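Kusuma one-piece toilet and Zallex round brush: cleaning review

Posted 15th September by Diane Robichaud
Category: Bathroom fixtures

The Kusuma is a white one-piece toilet with an elongated rounded lid and a floor-level flexible hose connection. I bought mine in April and have cleaned it with the same brush, the Zallex round head, from the first week. This review covers how well the bowl shape suits a brush, how the seat and lid behave during cleaning, and how the finish has held up. It does not cover flushing performance in any depth. Florêncio Nogueira wrote up the flush for this site earlier and I agree with his numbers.

Surface and shape

With a one-piece body there is no joint between tank and bowl. On my previous toilet, a two-piece Wistov, that joint collected dust and took an old toothbrush and five minutes each time. The Kusuma takes one pass with a damp cloth.

The bowl glaze is smooth and fairly hard. Limescale forms at the waterline, as it does on everything in a hard water area, and comes off with citric acid and a 12 minute soak. I have not needed an abrasive. The manual warns against powdered cleansers and I would follow it.

The rim is the weaker point. The front and sides are easy to reach. Toward the back the wall turns in more sharply, and a straight-handled brush meets the rim before the bristles reach the surface. Tilting the handle toward the tank gets most of it.

Seat and lid

Seat and lid both stand upright when raised and stay there. Mine have never dropped during cleaning. There are four small bumpers on the underside of the seat, two near the top and two near the hinge. Soap residue builds up along their edges, so wipe around each one and dry it. The hinge area needs the same care, as liquid run down from the seat settles there. I use a folded paper towel.

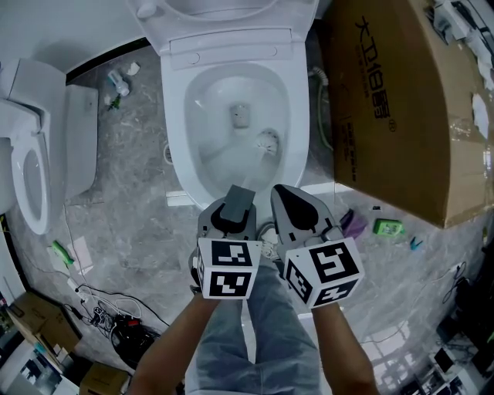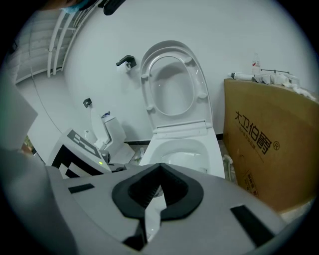
Lid raised on the white toilet, in both photos.

The brush

The Zallex head is round, with bristles on all sides. Orientation therefore doesn't matter, and that is useful near the outlet, where a flat head has to be turned by hand. Bristle stiffness is medium. After 40 cleanings the tips had started to splay on one side but the head still held its shape. Replacement heads screw on with a plain thread and are sold singly.

My method, for anyone who wants to compare results:

Raise lid and seat. Apply cleaner under the rim, back first. Wait 4 minutes. Brush under the rim in short strokes, then the walls downward, then the outlet. Flush with the brush head held in the stream. Wipe the seat, bumpers and hinge last, with a clean cloth.

The white head shows staining quickly. Some readers will count that as a fault. I prefer it, as it tells me when to change the head. Drain the brush before it goes back in its holder; the Zallex holder has no vent and water will sit in the bottom.

Around the base

Access at the sides depends on how close the toilet is to the wall. A slim mop fits down both sides of mine, but with little to spare at the hose. Move the mop slowly there and check the fitting afterward. Catarina Morais has the same model against a side wall and cleans that side with a cloth on a ruler, which works but is slow.

Keep bottles and spare paper off the floor if you can. Anything standing by the base has to be lifted for every mopping, and a bottle of acid cleaner with a damp underside can etch marble or other soft stone. A wall bracket for the paper costs very little and removes one item.

Faults

The fixing caps at the base are a loose press fit and one has come off twice. The seat release is stiff and I still need both hands. The spare parts list gives the bumper set as item 937, but the supplier I used, Flanach, had it under another number and sent the wrong size first time. They exchanged it without charge.

Verdict

The Kusuma is easy to keep clean apart from the rear of the rim. The brush suits it and lasts a reasonable time. I would buy both again, and would order a spare head with the first brush.

Comments

Rosário Rebelo: Does the seat come off completely for cleaning, or does it only lift?

Diane Robichaud: It comes off completely. Press the release, then pull straight up. Clean the hinge posts while it is off.

Zainab Ugwu: Same toilet here, and the same loose caps. A small dab of silicone inside each one fixed it.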